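wrist cam notes, grasp filter edition

2025-04-15

Quick one tonight, I have 6 browser tabs of logs open and want to close them before bed.

So the grasp filter. Molura (our planner, for anyone new) was throwing away way too many frames from the wrist camera. The segmentation would come back with a food mask, then a second check would look at how much of the view was hand, decide the hand was in the way and toss the whole thing. Makes sense on paper. Terrible up close, when the hand is always in the way. Close-up grasps are the ones I care about!

Duangjai Meesuk had been telling me for a week to stop thresholding on area and start masking the hand out with the joint state. We know where the fingers are. We have the numbers. Why ask the network. Fine — she was right, took an afternoon.

New version renders the hand from the joint angles, dilates by 3 pixels, subtracts, and then runs the object check on whatever is left. Ran it on 1,000 saved frames. Old filter kept 39 of the close-ups. Not 39 percent. Thirty nine. Did not enjoy typing that. 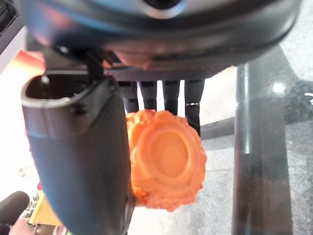
Carrot slice at the fingers, the kind of view the filter has to cope with.

Things still broken, in no order:

Half-hidden edges. The mask stops at the finger and the fitter thinks thats the real outline, so a round slice comes back as a fat D. Center estimate slides away from the finger. Probably want to fit only on the contour that doesn't touch the hand mask. Lambros Tsolakis has a branch that does this for Bekel, need to steal it.

Shiny surfaces. Glare splits the background into little islands and the fitter grabs one now and then. Min size check for now, ugly.

Timing. Joint state and image stamps drift when the recorder is busy. Everthing looks fine standing still, then the hand moves and the rendered mask lags behind. I interpolate now but the buffer is too short, gaps at the start of every run.

Config moved too, it lives under perception/hand_mask, and the old area_limit key is ignored with a warning. If you pulled before tonight, delete your cached masks or you will be very confused (I was).

Next up is the contour thing, then the buffer. Ok closing tabs.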